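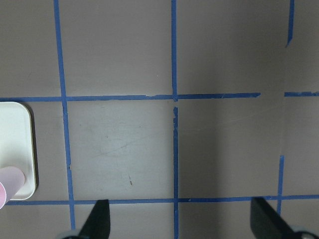 Chapter 7
Marking out a surface

Before you start this chapter you should be able to measure a length to the nearest millimetre, draw a line at right angles to another line, and name the parts of a workbench. If you are unsure of right angles, go back to Chapter 4 and repeat the second exercise.

What the chapter covers

Any flat surface where things are sorted, packed, checked or put together can be divided into areas. The areas may be painted, drawn, cut into the surface or laid out with tape. This chapter deals mainly with tape. It is cheap, it can be laid in a few minutes, and it can be lifted and moved when the work changes.

By the end of the chapter you should be able to choose a cell size for a given job, lay a grid on a bench or table, label it so that another person can use it, and decide when it needs replacing. The practical task on page 68 asks you to do all of these on one table, and you will need it again for the stock exercise in Chapter 9.

Words used in this chapter

Cell: one of the areas enclosed by the lines of a grid.
Open cell: a cell with a line missing, or partly missing, on one or more sides.
Run: a single length of tape laid in one go.
Crossing: the place where two runs meet and one lies over the other.
Base line: the first line laid, from which all the others are measured.
Station: a cell, or a group of cells, given over to one kind of item.

7.1 Why divide a table at all?

A person working alone at a table usually knows where everything is. The trouble starts when the work is shared or handed over. Consider the packing room at Grureo, a small firm in Hebden that sends out replacement parts for kitchen scales. Two people used the same long table, one in the morning and one from two o'clock. Each had a sensible way of setting it out, and the two ways were different. Parts waiting to be checked in the morning looked like parts already checked to the person who came in after lunch.

Over one October the firm kept a record of parcels sent back because something was missing or wrong. There were 14. The table was then taped into cells, with checked parts always on the left and unchecked parts always on the right, and the staff were asked to keep to it. The firm sent out 279 parcels the following month and took back far fewer. We cannot say that the tape did all of this, as the staff were also taking more care than usual while the record was being kept. You will look at that problem in question 5.

A divided surface does three jobs. It gives each item a place, so a missing item leaves a gap that can be seen. It lets one person tell another where something is in very few words. It also sets a limit, because a cell that is full shows that work is building up at that point.

7.2 Fixed and temporary marking

Painted lines last for years on a floor but are a nuisance on a table, where they chip and have to be scraped off. Cut or scored lines collect dirt and should not be used where food is handled. Pencil and chalk rub away under the sleeve.

Painter's tape, often blue, is a good choice for a first layout. It shows up well on a grey or white top, tears by hand and is made to come away cleanly. It is weaker than floor tape, and its torn ends go ragged and fray. For a layout you expect to change, this does not matter much. For one you mean to keep, cut every end with a knife or scissors and press it down with the back of a spoon.

A run does not have to be unbroken. Look again at the tabletop that opens the chapter. The upper of the two long horizontal strips ends in a cut edge, and after a stretch of bare surface a shorter piece carries the same line on to the right. The eye joins the two without difficulty. The cells in the right-hand column are harder to read, as the upright pieces there are short and stop well before they meet. A user would have to guess where one cell ends and the next begins.

Whether that is a fault depends on the job. If only the middle cells are to be used as stations, the open cells at the side can serve as general space for trays and tools. If every cell is to hold counted stock, the lines should be completed.

7.3 Choosing the size of a cell

Start with the largest item that will stand in the cell, including any tray or box it sits in. Measure its longest side. Add a hand's width, so that it can be picked up without knocking its neighbour. Use this figure for both sides of the cell, unless the items are long and thin.

Students at the Welbridge training centre often make their cells too small, in order to fit more of them on the table. The items then sit across the lines and the grid is soon ignored. Fewer, larger cells are nearly always better. If you run out of room, ask first whether every item needs to be on the table at the same time.

Light should be thought about at this stage too. One end of a table is often darker than the other. Put checking and reading of labels in the lighter cells, and keep the darker ones for storage.

7.4 Laying the base line

Clear and wipe the table, and let it dry. Choose the straightest edge, normally the long one nearest the worker. Measure in from it at both ends by the same amount and make a small pencil mark at each point. Fix the tape at one mark, draw it out a little beyond the other, hold it just above the surface and look along it before you press it down.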